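5.3 Cable snags during garment hanging

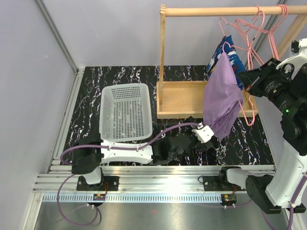 Figure 4. Garment hanging with both arms at the rack.

Most of the stops we logged in the hanging task had nothing to do with the policy. Of the 600 episodes run in May, 40 ended in a protective stop, and in 17 of those the trigger was a torque limit on the left wrist with no contact between the gripper and the rack. Tímea Vörös replayed the joint logs and found that the torque rose slowly over the last part of the reach and dropped to zero as soon as the arm was backed off by hand. The load came from the cable. As Figure 4 shows, the purple cable on the left arm is tied along the forearm and then arches over the wrist to the white bracket, while a second stretch hangs in a wide loop near the base. When the wrist rolls outward during a reach, the arch is pulled flat and the cable acts as a spring against the joint.

The controller did not tell this apart from a collision. The Clurkix monitor compares measured torque with a fixed threshold and stops both arms when either one exceeds it. In three cases the stop came while the right gripper was closing on a hanger, and the garment fell when the arms were released.

We first raised the threshold, which removed the false stops but also let one real contact with the rail go on for too long. We then put the threshold back, moved the last tie farther from the wrist, and limited outward roll in the planner. The stops with this torque pattern did not come back in the next 17 episodes, a sample too small to rule them out. We did not test other cable types.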